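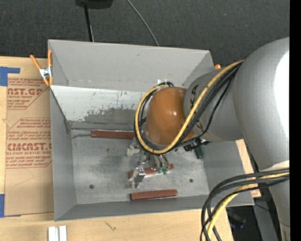
Bin cell, gripper over the middle block. Note the cable loop beside the orange joint cover.

Ticket 1582
Site: Ollelstead
Cell: Brusard bin cell
Opened by: Tyson Beaudoin
Date opened: March 9, 2019
Priority: normal
Status: closed, one point left open (see the end)

Problem as reported

The cell stops with fault 99 on the Gridik gripper controller when it goes for a block lying along the far edge of the bin. Blocks in the middle and near the front wall are picked without a fault. After a reset the robot goes home normally and the next cycle starts. If the same block is chosen again, the fault returns at the same place, with the wrist low and turned towards the back wall.

The manual describes 99 as "finger position lost". It does not say more than that.

What was changed before the fault

The cables on the wrist were dressed again in November, when we replaced the yellow one. The picking program is the same as before. The bin was taken out for cleaning last week and put back with the spring clamps on the upper corners.

Entry 1

I first suspected the bin position. A bin which sits a little too far back would bring the gripper closer to the wall than the program expects. I moved the robot by hand at low speed to the taught corner points and compared. The bin was 4 mm too far to the right and correct in the other direction. I loosened the clamps, pushed the bin back to its marks and clamped it again.

Ran the cell with one block placed at the far edge. Fault 99 on the third attempt. So the bin had to be corrected anyway, but it is not the reason.

Entry 2

Checked the air. Pressure at the regulator is steady during the whole cycle and I hear no leak at the fittings on the gripper. I pulled gently on each tube and nothing came out. Opened and closed the fingers many times with the arm standing still over the middle of the bin, no fault at all.

Then I did the same with the wrist turned to the far-edge angle, but high above the bin. Still no fault. I was quite sure it would come here, so I lost some time repeating it.

Entry 3

Wrote to Ursu, who built the cell for us. Their answer, shortened:

"Please look at the cable loop when the wrist is low, not when it is high. In the low pose the last joint has turned further and the loop has less length. If the loop was tied shorter during the cable change, the sensor plug on the gripper will be pulled. Please do not increase the fault delay in the controller to hide it."

I admit the fault delay was my next idea.

Entry 4

Jogged slowly down to the block at the far edge and stopped just above it. From the side one can see that the black cables go tight against the joint cover before the yellow one does. With a finger on the sensor cable I could feel it pull at the plug. When I moved the plug a little to the side, 99 appeared immediately – without any movement of the arm.

Repair:
Robot in manual, air off, controller off.
Cut the tie next to the wrist and gave the black cables 8 cm more length in the loop.
Opened the sensor plug. One pin was pushed back. Put it in place again and checked that it clicks.
Fixed the sensor cable to the gripper side of the joint, so that a pull on the loop does not reach the plug.
New tie at the wrist, closed by hand and not with the tool. The cables must be able to slide a little.

Entry 5

Test with blocks at the far edge, in the middle and at the front wall, first at low speed and afterwards at production speed. Let it run until the end of the shift. No fault 99.

The longer loop comes near to the back wall on the far-edge pick. It did not touch during the test, but there is not much space. I have raised the approach point for this area a little and saved the program under a new name. The old one is still on the controller in case somebody needs to compare.

Left open

Ursu will send a drawing with the correct loop length, which was missing from the handover papers. When it arrives, please measure our loop against it and write the result here. Until then, look at the cables by the joint cover at each weekly check, and replace the tie if it has become tight.

T. Beaudoin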